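Subject: Re: [yen-valley-growers] Moving the seed swap + the hall question
Date: 18 September 2019

Hello everyone,

Thanks for all the replies, on the list and off it. I've been a bit slow getting back to you because the tomatoes came up all at once and I have run out of windowsill (and, according to the rest of my household, patience). Kettle's on, so let me try to get through it all in one go.

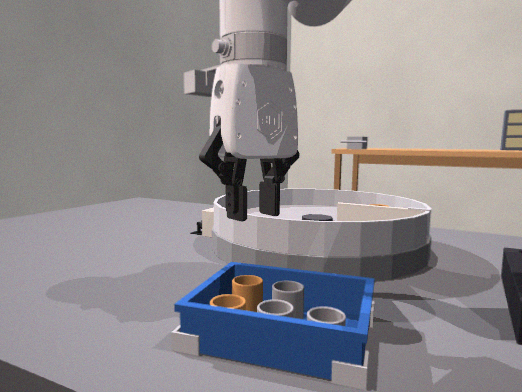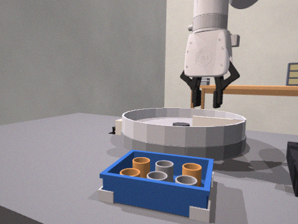 Now, the main question from the last digest was this one:

> I'm happy to bring my beans and the purple carrots again, but is it
> really going to be at Grandurov Hall? Last time the parking was a
> nightmare and my mum couldn't manage the back steps. Also, do we
> have to label everything with the year this time? Half of mine are
> in old jam jars and I couldn't swear to any of them.

Fair points, both! Yes, it's Grandurov Hall again, and I'm sorry about the steps. I rang them this morning and they'll have the side door unlocked for us, the one that opens off the lane, where it's flat all the way in. If you're bringing anybody who isn't steady on their feet, drop them there first and then go and find a park. The oval is usually your best bet, and it's a pleasant enough walk if the magpies are behaving themselves, though it is September so perhaps wear a hat.

We did look at the Clokus rooms as an alternative. They're lovely and bright and I'd have been glad to go there, but they wanted $90 for the afternoon plus a cleaning bond, and Grandurov lets us have the hall for $25 if we stack the chairs ourselves. With the kitty the way it is I couldn't talk myself into it.

As for labels, please do have a go at the year, even if it's only a guess with a question mark after it. Parsnip seed in particular is hardly worth sowing once it's old, and last spring I gave a whole bed over to some that never showed so much as a leaf. Beans and tomatoes are far more forgiving, so don't throw out the jam jars! Write "old, try a few on damp paper" on the lid and somebody will take them, very likely me.

A few other bits while I'm here. Please bring your own envelopes if you can, as we were down to tearing up the newsletter by the end last time. No potatoes or garlic from outside the valley, please, we really don't want white rot turning up in anyone's patch. And the Skonivia nursery has offered us a carton of seedling punnets that didn't sell, mostly silverbeet and lettuce, which I'll pick up on the way if there's room in the car beside the urn.

Doors open at 4 and we need to be out by dark. If you can spare half an hour beforehand to help with the trestles, just reply to me and not to the whole list, otherwise we all get the digest three times over.

Oh, and whoever left the blue enamel teapot behind in autumn, I still have it. It has been very well looked after and I'll be sorry to see it go.

Warmly, and with dirt under my nails,
Your list keeper at Yen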